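Eigentlich wollte ich am Dienstag nur kurz bei Ritosico reinschauen und um sechs wieder zu Hause sein. Es wurde dann halb zehn, und meinen Bus habe ich auch verpasst. Aber der Reihe nach!

Ritosico hatte zum offenen Labor geladen, mit Anmeldung über eine Liste, auf der am Ende 200 Leute standen. Reingelassen wurden wir in kleinen Gruppen, immer neun auf einmal, mehr verträgt der Vorführraum nicht. Ich war in der vierten Gruppe und habe die Wartezeit im Flur mit einem sehr netten Rentner verbracht, der früher Aufzüge gewartet hat und mir alles über Endschalter erzählt hat.

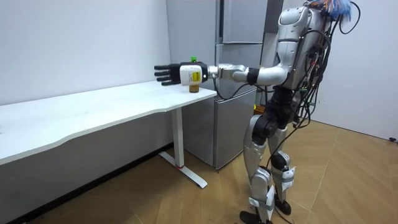
Am meisten hatte ich mich auf die Küchenecke gefreut. Laufende Roboter kennt man ja inzwischen aus Videos, aber ein Humanoider, der mit einer Flasche und einem ganz normalen Kühlschrank zu tun hat, das ist für mich eine andere Hausnummer. Tischkante, Kühlschranktür, dazu die eigenen Beine, die irgendwo stehen müssen, und das alles in einer Ecke, in der ich mir schon mit einer Einkaufstüte im Weg wäre.

Naomi Massawe hat unsere Gruppe geführt und wunderbar erklärt, ohne einmal in Werbesprache zu verfallen. Auf die Frage, was am schwierigsten sei, kam sofort: die Tür. Eine Kühlschranktür bewegt sich auf einem Kreisbogen, und die Hand muss diesem Bogen folgen, während der Dichtungsgummi am Anfang dagegenhält und dann plötzlich loslässt. Seit Mai haben sie dafür 3.000 Versuche aufgezeichnet (die Zahl hing groß an der Tür zum Flur, offenbar ist man stolz darauf, zu Recht!).
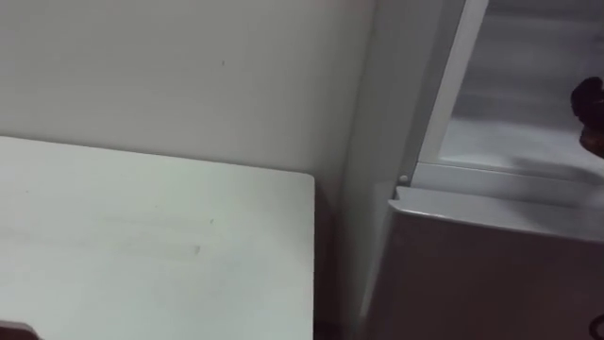

Ausgabe 9

So heißt das bei mir, weil ich die Laborbesuche hier im Blog durchnummeriere. Nummer 8 war die Sortieranlage bei Castellanos, falls die jemand nachlesen möchte.

Was mich wirklich gepackt hat, war die Sicht von oben, vom Kopf aus. Tischplatte, Wand, ein Stück offenes Fach, und alles in ziemlich ähnlichem Hellgrau. Ich hätte beim Draufschauen zweimal überlegen müssen, wo die Platte aufhört und wo der Kühlschrank anfängt. Und dann noch die Kabel! Schwarze Schlaufen den ganzen Rücken hinunter, bis zu den Beinen. Ich mag das ja sehr, wenn man einer Maschine ansieht, dass noch an ihr gearbeitet wird.

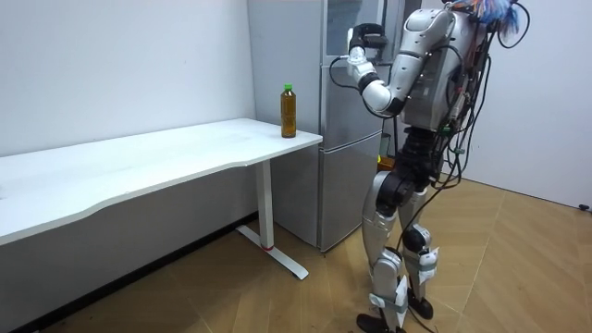
Muss man für so einen Besuch Vorwissen mitbringen?
Gar keins, in meiner Gruppe war auch eine Mutter mit zwei Grundschulkindern, und die Kinder haben die besten Fragen gestellt.

Danach gab es Suppe im Hof und viel Gerede über Greifer. Den nächsten Termin verschicken sie per Rundmail, ich trage ihn dann in der Seitenleiste ein.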